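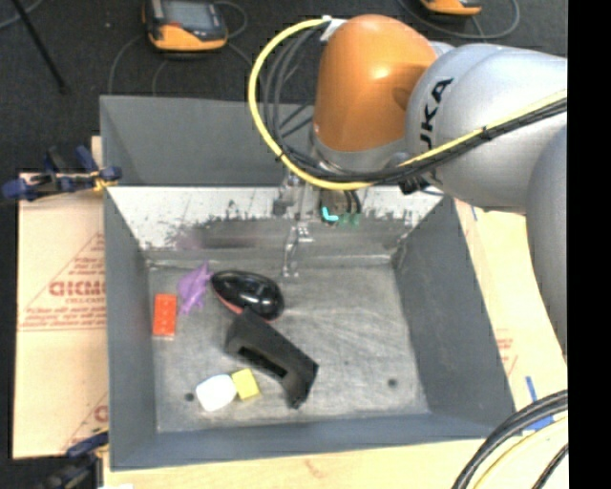
Stonari 463 Storage Bin - Long-Term Review
Posted 10/02/2019 by Treasa Flanagan

The 463 is a sloped-wall polypropylene bin sold for parts rooms and small stock areas. I bought 13 of them to replace a mixed set of Siven totes whose rims had started to crack at the handle cutouts. List price was 30 dollars each, lids extra.

Wall thickness is even, and the corners are radiused enough to wipe out with a rag. Inside depth is 235 mm. The base is ribbed underneath and flat inside, so small fasteners do not collect in grooves. Stacked four high and fully loaded, the bottom bin bowed slightly on the long side and recovered overnight.

The label holder is the weak point. It clips over the rim and works free whenever a bin is dragged off a shelf. Kevin Agudelo riveted ours in place, two rivets per holder, and none has moved.

Lids fit tightly when new. After nearly 30 openings the snap on one short side loosened, though it still keeps dust out. The lids do not nest with the Siven ones - check this before mixing brands on the same rack.

Static is noticeable in dry weather. Foam packing sticks to the walls, and Stonari does not offer a dissipative version in this size.

Rating: 4 out of 5. I would order the bins again and skip the label holders.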